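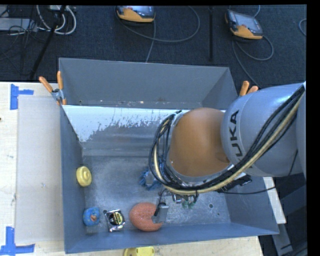 Page last changed: Jan 15, 2021

Shop tips: good habits for bin picking

We love this kind of work at the Sullstead shop, and most of what makes it go well costs next to nothing. These are the house rules we keep coming back to, and please borrow any you like!

Clamp the bin. Spring clamps at the rear corners are quick to put on, quick to take off, and hold well enough for light parts (for castings, bolt it down). Give them a tug before each run.

Mark the table. Blue tape in the corners of a work area is wonderful stuff – you can set things back in the same spot in seconds. Change it when the edges curl.

Mix your objects. A tape measure, something spiky, something shaped like a donut: shapes that ask for different grips teach you far more than 32 identical blocks ever will.

Tie the cables, then test the tie. Leave a loop with enough slack for the wrist to turn, and jog every joint slowly to both ends of its travel before you trust it. Do this again after every tool change, even a small one.

Keep the controllers where you can grab them. The floor is handy, but a hook at waist height is better, and the stop button should be within reach of whoever is closest to the arm.

Hands out means hands out! Arm stopped, then reach in. With 2 people working, the one reaching in holds the controller.

Sweep the bin at the end of the day. Paint flakes and grit love to collect along the back.

Next up for August: gripper pads, and how often to swap them.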